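4.2 Carrying the footage: how small newsrooms look after what they film

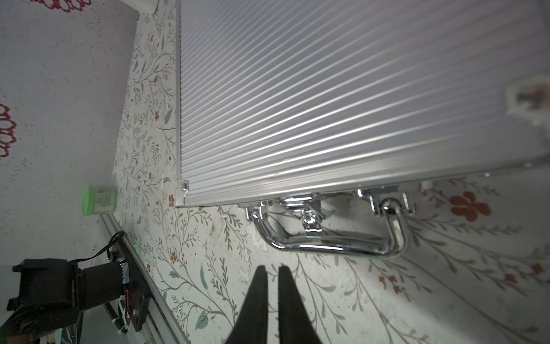
Figure 3. Aluminum case with ribbed lid and chrome carrying handle.

By the time we sat down with the staff of the Vastcombe station, we had already spent most of March talking to broadcasters about pressure from outside, and we expected to hear more of the same. We did hear some of it, and those accounts are taken up in Section 5. But what people wanted to talk about first, and at surprising length, was storage – where a recording goes in the hours between the camera and the air, who has it, and who is allowed to say it exists. Leanne Kershaw, who had run the evening desk there through two changes of ownership, kept coming back to the ordinary business of moving things by hand. A hard-sided case of the kind in Figure 3, with its grooved lid and tubular handle, is a familiar object to anyone who has worked in regional television, and several of our interviewees used "the case" as shorthand for the whole habit of keeping material off the shared server until an editor had seen it.

We should say a little about how widespread this habit is. Of the 320 journalists who returned our questionnaire, 28 told us they had at some point held back a recording from their own station's system, and a good many more described colleagues doing so. That is a small share, and we would not want to make too much of it. The written answers, though, were among the longest we received, and they were careful and often quite moving. One reporter from Undon wrote that she had kept an interview at her sister's apartment over a weekend, and had not slept well until it was broadcast.

Radosław Dudek, a camera operator, gave us the fullest account. His station had introduced a rule that all footage of public gatherings must be logged before it could be edited, and the log was open to the managers upstairs. He did not object to logging as such, and he told us more than once that he liked a tidy archive. What troubled him was that stories began to be dropped between the log and the edit, with no note left behind. So he and a producer, Hortensia Painemal, started to keep a second copy and a paper list – date, place, names of those who had agreed to be filmed – and they went on doing this for as long as they worked together.

It would be easy to read this as simple defiance, and in an earlier draft we did. Painemal was kind enough to correct us. In her view the second copy protected the managers too, for if a complaint came in, there was something to show that the report had been cut fairly. Earlier work on newsroom routine (Garrido and Pomare) makes a similar point about notebooks, and we have leaned on it here. We return to the paper lists in Section 4.3, where we compare them with the official logs kept over the same period.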